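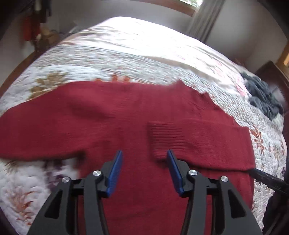 Customers at the Sernska warehouse had told the company that gloves which protect well against cuts are often too thick for small work, and that workers take them off to pick up a screw or to write on a label. Stakent answers this complaint with a new series of protective gloves, Suvik, which goes on sale from Thu 9 December.

The Suvik series is intended for work with sheet metal, glass and sharp packing tape. The glove is knitted without seams from a strong yarn, and the palm and the fingertips are covered with a thin layer of nitrile. The back of the hand stays without coating, so that air can pass and the hand sweats less during a long shift.

The series has 4 models. Suvik Light is for assembly and sorting. Suvik Oil has a double coating and is made for places where parts are greasy. Suvik Long has a cuff that covers the forearm, and Suvik Winter has a soft inner lining for work in cold stores and outdoors. All models are produced in the same sizes, and the size is shown by the color of the edge on the cuff.
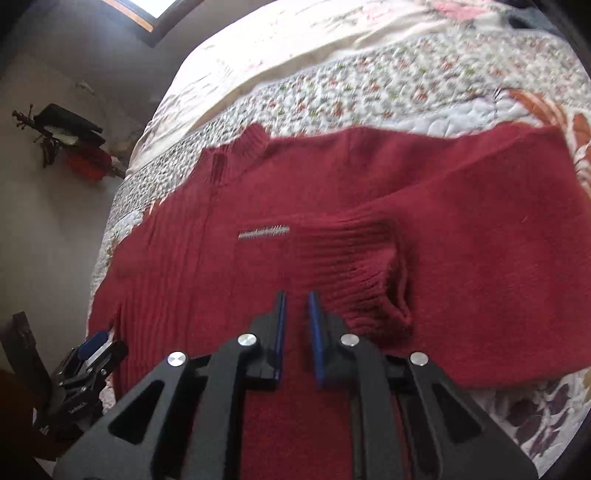 The gloves can be washed at 40 degrees with a usual detergent without bleach. They should be dried flat and not on a radiator, as strong heat makes the coating hard. A glove with a hole or with a cracked coating must be replaced, also when only one of the pair is damaged.

Before the start of sales the gloves were given for trial to the workshops of Koivisto, where 65 workers wore them from June. After their remarks the thumb was made wider and the coating between the fingers was made thinner. The first version of the cuff was also found too tight, and it was changed in all models.

Suvik gloves are sold in cartons of 595 pairs for large buyers and in small packs for workshops. Orders are accepted by the Stakent sales office and at the Sernska warehouse. Companies that wish to try the gloves before buying can ask for a sample set in two sizes. The instruction for use and the declaration of conformity are put in every carton.

Stakent, press office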